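# What Is a Drought?

A drought is a long time with much less rain or snow than a place usually gets. One dry week is not a drought. It can take months for one to build up, so people may not notice the start.

Every place has its own normal. The town of Fladham gets a lot of rain, so a dry spring there is a surprise. Devness is dry most years, and plants there are used to it.
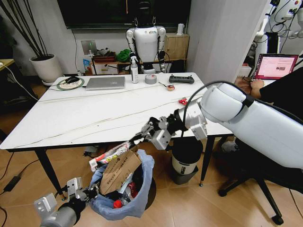

Soil dries out first. Grass turns brown and crops stop growing well. Later, streams get low and lakes shrink. Water deep underground goes down last, and it is slow to fill up again.

Dekov has 2,853 people, and they all get their water from one lake. After 6 months with little rain, the town asked everyone to stop watering lawns. 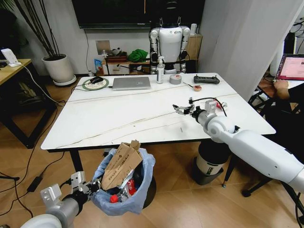 *A trash bin with a bag in it, next to a table.*

Scientists watch for drought with rain gauges, which catch rain so it can be measured. They also check how wet the soil is and how high the rivers are. 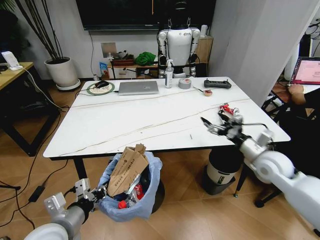

R. Fagerlund

One big storm does not always end a drought. Hard, dry ground can't soak up water quickly, so much of the rain runs off into streams. Slow, steady rain over many weeks helps more.

You can save water too. Turn off the tap while you brush your teeth, and tell an adult if a faucet drips.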